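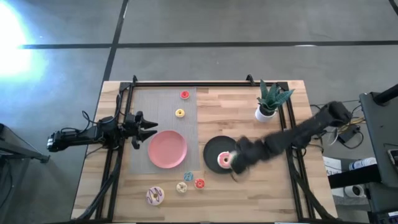
Der Tisch mit beiden Armen, rechts der Greifer am Donut

Rechter Arm bleibt über dem Teller stehen und schaltet ab — Kabel, Netzteil oder doch Software?

Hiba Nassar
Mitglied, 7. April 2018

Hallo zusammen,

ich bin langsam mit meinem Latein am Ende und hoffe, dass hier jemand mit zwei Armen an einem Tisch mehr Erfahrung hat als ich. Ich baue gerade für unsere Werkstatt in Mukbridge eine kleine Sortieraufgabe auf: Spielzeugdonuts greifen, auf die Teller legen, fertig. Klingt nach Kinderkram, ist es aber leider nicht. Die Arme stehen sich gegenüber, gesteuert wird beides über einen Skandberg-Controller.

Der linke macht alles brav mit. Der rechte fährt runter zum dunklen Teller, und dann bleibt er mir manchmal einfach stehen. Kein Ruckeln vorher, kein Geräusch, nichts. Zwei Sekunden später kommt Fehler 1166 im Log und die Motoren werden stromlos. Und genau das macht mir Sorgen: Der Arm sackt dann nämlich ab. Letzte Woche ist er mit dem Handgelenk auf die Tischkante geknallt, und ich hatte die Hand kurz davor noch drüben, weil ich den Blumentopf verrücken wollte. Passiert ist nichts, aber mir war danach schon etwas anders.

Was ich schon probiert habe: Controller neu gestartet, Firmware neu aufgespielt, Geschwindigkeit halbiert. Mit halber Geschwindigkeit kommt der Fehler seltener, weg ist er nicht. Wenn der Arm hoch über dem Tisch bleibt, läuft er den ganzen Nachmittag durch. Nur dieses weit ausgestreckte Greifen nach unten links mag er nicht.

Hat jemand eine Idee, wo ich anfangen soll? Ein neuer Arm ist im Budget nicht drin.

Liebe Grüße
Hiba

Ultan Nic Giolla

Firmware zurück auf die alte Version. Hatte ich auch mal, danach war Ruhe.

Hortensia Cabrera
Moderatorin

Hallo Hiba,

bitte zuerst das Wichtigste: Hände weg vom Tisch, solange die Motoren Strom haben, und nach einem Fehler erst recht. Viele kleine Arme haben keine Haltebremse, da fällt alles runter, was gerade oben ist. Leg dir den Not-Aus so hin, dass du drankommst, ohne unter dem Arm durchzugreifen, und denk dran, dass der Arm auch beim Not-Aus absackt! Den Bereich darunter also immer frei lassen. Deko, die du ständig verrücken musst, würde ich ganz vom Tisch nehmen.

Jetzt zum Fehler. 1166 heißt bei meinem Skandberg Unterspannung am Bus, schau aber bitte im Handbuch zu deiner Version nach, die Nummern haben sich zwischendurch mal geändert. Unterspannung würde jedenfalls gut passen: Weit ausgestreckt braucht das Schultergelenk am meisten Strom, und wenn das Netzteil schwächelt oder irgendwo ein Stecker schlecht sitzt, bricht die Spannung genau dann ein. Langsamer fahren hilft ein bisschen, das hast du ja gemerkt.

Ich würde so vorgehen:

Alles aus, Arm abstützen, Netzstecker raus.
Stecker am Fuß des rechten Arms abziehen und auf dunkle oder lockere Kontakte prüfen.
Netzteile von links und rechts tauschen, aber nur wenn Spannung und Polung auf beiden Typenschildern wirklich gleich sind.
Dann mit leerem Greifer dieselbe Bewegung fahren und die Busspannung mitloggen.

Wandert der Fehler nach links, ist es das Netzteil. Bleibt er rechts, würde ich mir das Kabel vornehmen, vor allem dort, wo es bei jeder Bewegung geknickt wird. Von der alten Firmware würde ich erst mal die Finger lassen, sonst weißt du hinterher nicht mehr, was geholfen hat.

Wiremu Paewai

Kann mich Hortensia nur anschließen. Bei uns in Sitberg war es am Ende der Stecker am Fuß, der saß nur halb drin und sah von oben völlig in Ordnung aus. Hat uns 2 Tage gekostet — und einen Greiferfinger. Wir legen seitdem beim Testen eine dicke Schaumstoffmatte unter den Arm, kostet fast nichts und schont die Nerven. Schreib mal, was beim Tausch rauskommt, Hiba, würde mich interessieren!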